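4.2 Working hours and the shared home

Of the 45 employees who kept a diary, 41 worked from home on at least three days a week. Most had no separate study. The table used for meals was the commonest place of work at both Pusska and Desport, and people there packed up their equipment before the evening meal.

Clearing the table marked the end of the working day for many of them. Those with a desk in a bedroom reported later finishing times and more messages answered after dinner.

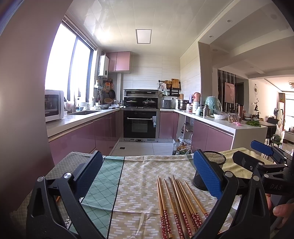 Managers at Foley had expected the opposite. They had offered each employee a desk allowance, on the view that a fixed desk would help people to stop on time. Only 16 of the diary keepers took it up, and their hours did not fall during the study.

Household size also mattered. People living with children started earlier and took a longer break in the afternoon, while those living alone spread the same hours across the whole day (Figure 3).
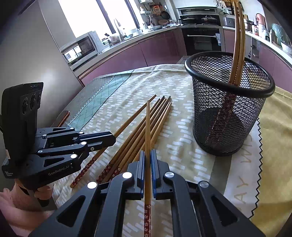
Figure 3. Kitchen table in a shared home.

Madigan's earlier survey of 2000 office staff found a similar split, although it did not ask where in the home people worked. We therefore compare only start and finish times with that survey. Breaks are treated separately in Section 4.3, together with the interviews held at Grukell in May.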